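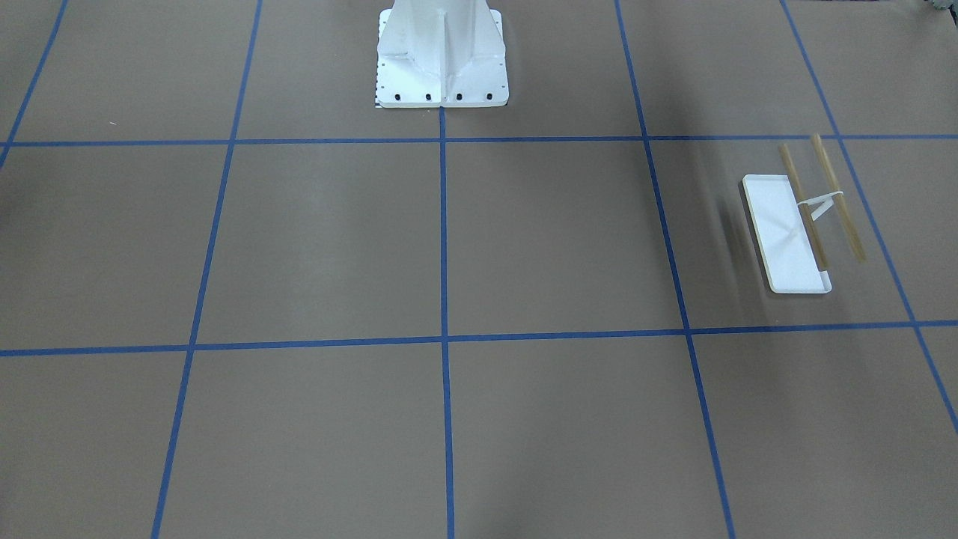

Filed under: Shop Floor Talks / Speaker Notes

OK, so the bench. Open with this and don't rush it, because I could talk about tape for an hour and I have 13 minutes! The cell is called Sternora, and everything I'm going to say tonight is about keeping one small arm cell in shape between jobs. Ask who has ever re-taped a bench. Wait for hands. Then go to the pedestal: four bolts in a row along the front of the foot, and a tape line that starts right under it and runs straight out. Everything else on the grid gets measured off that line. If the center line is off, the whole map is off, and you find out at the far corner.

Bolts first, then. Danica Paulík wrote our checklist and the foot is item one. Paint marker across each bolt head and onto the plate, so a turned bolt shows up as a broken line. Wrench on every bolt at the start of a job, whether the marks look fine or not. (Tell the November story here. Short version: we spent a whole morning recalibrating a camera and it was a bolt.)

Tape second. What I love about blue tape on brown paper is how fast it is. Two people can lay a full grid before the coffee is done. Go through the order slowly, people write this part down:

- center line, off the pedestal
- the two cross lines, squared to the center line
- the remaining long lines, working outward
- press down with a plastic card, never a thumbnail
- fold a little tab at the end if you'll want to lift it again

Paper moves. Say that twice. It ripples where it meets a post or a plate, and a ripple under a tool path is a bad time. We trim it and tape it down again, and if it has been down for more than 72 hours of running we look hard at replacing it.
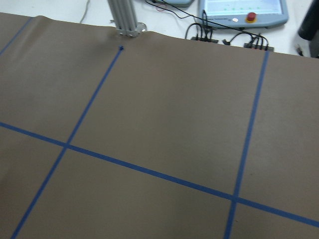
Cables third, and slow down, this is where the questions come from. My rule is that anything with a plug on it stays off the work area. Connector blocks can sit close to the edge of the paper, fine, but trace every cable by hand back to where it starts before you power up. Gaspard Royer taught me to do it with my eyes shut, and it works, you feel a pinched jacket much sooner than you see it.

Pendant goes where you can hit the red button without leaning over the grid. Act this out! Stand up, reach, show the lean. Last time it got a laugh and then three people went back to their shops and moved theirs.

Then the parts: tray, sticks, cloth. Nothing fancy. The trick is giving them a home cell and writing it in the log.

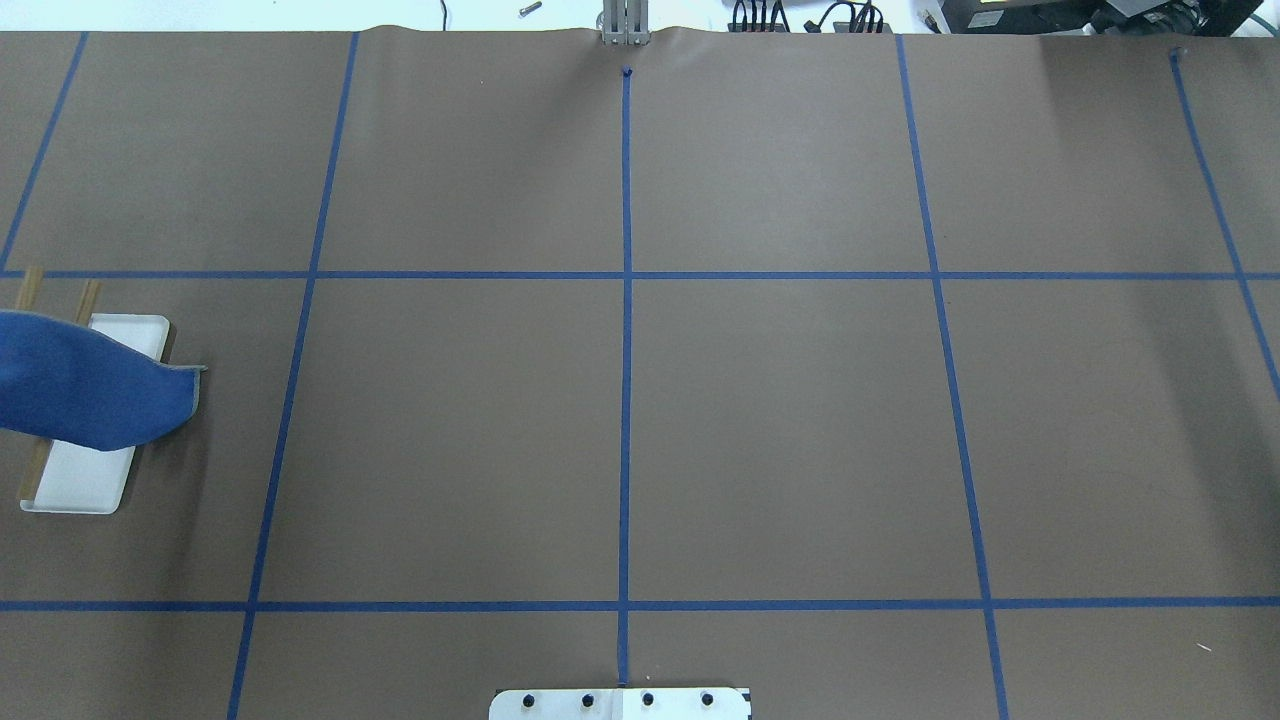

Cloth is the fussy one. It folds over a rim and hides the thing you wanted to find, so for setup checks I run the tray and sticks bare first, and only add fabric when the bare run is clean. Our log is up to 287 entries and the cloth notes are the longest by far.

Loose hardware sweep before power-up. Bolts, clips, plug caps. Pick it up, find out where it came from, THEN start.

Last slide is the checklist. Thank Nisreen for the loan of the torque wrench. Take 5 questions, then let people go eat.

14 shares | 6 comments

Related
Aatos Kemppainen on reading a worn gripper pad
Spare parts shelf, the Stotesmont way
Notes from the Yammine open shop night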